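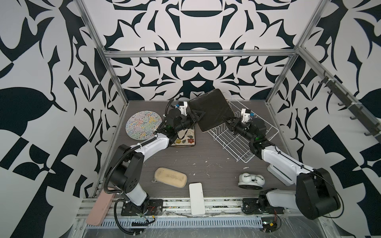

Figura 4. Los dos brazos sujetan la tabla de cortar por lados opuestos, por encima del escurreplatos.

4. Demostración para visitas: manejo de la tabla con dos brazos

Esta sección describe la preparación de la célula Silby para una jornada de puertas abiertas. Se supone que la instalación eléctrica y la calibración (secciones 2 y 3) ya están terminadas. El procedimiento es el que se utiliza en la sala de Nultley desde el 16 de junio de 2018.

4.1. Antes de abrir la sala

1. Coloque la cinta de separación a 835 mm del borde delantero de la mesa. El público permanece siempre detrás de la cinta.

2. Compruebe que las dos placas base están firmes. Si alguna se mueve, no continúe y vuelva al apartado 2.3.

3. Ponga el escurreplatos al fondo, a la derecha, sin que toque la pared.

4. Reparta los demás objetos por la mesa. El plato y el salvamanteles van al fondo a la izquierda; la esponja, delante, en el centro. No es necesario medir las posiciones.

5. Revise que ningún cable cruce la zona de trabajo.

Nota: las paredes con dibujo en blanco y negro forman parte de la célula. No las cubra con carteles ni con material de la feria.

4.2. Puesta en marcha

1. Encienda el armario Grutine y espere a que el panel muestre el código 877.

2. Seleccione el programa «Tabla, dos brazos».

3. Fije la velocidad en 400 mm/s como máximo. En presencia de público no se admite un valor superior.

4. Apoye la tabla en la mesa, entre los dos brazos, y retire las manos.

5. Cierre el acceso y pulse Inicio. Cada pinza toma la tabla por un lado; después, los brazos la levantan y la llevan hacia el escurreplatos.

PRECAUCIÓN: no introduzca las manos en la célula mientras los brazos sostengan la tabla, aunque parezcan detenidos. Pulse primero la parada de emergencia y espere a que se apague el piloto verde.

4.3. Durante la visita

Hacen falta 2 personas: una junto a la parada de emergencia y otra para atender las preguntas. La primera no abandona su puesto mientras haya tensión en los brazos.

Los visitantes suelen preguntar por las cámaras. Señale las que van montadas en las muñecas, junto a las pinzas.

Si la tabla se cae, detenga el programa, abra el acceso y repita el apartado 4.2 desde el paso 4. Si se cae otra vez en la misma sesión, limpie los dedos de las pinzas con un paño seco.

4.4. Cierre

1. Lleve los brazos a reposo con la orden «Aparcar».

2. Apague el armario y retire la llave.

3. Anote las incidencias en la hoja de la sala.

Las consultas sobre este procedimiento se dirigen a Elsa Niskanen, servicio técnico de Aaltonen. Indique el número de serie del armario y la versión del programa.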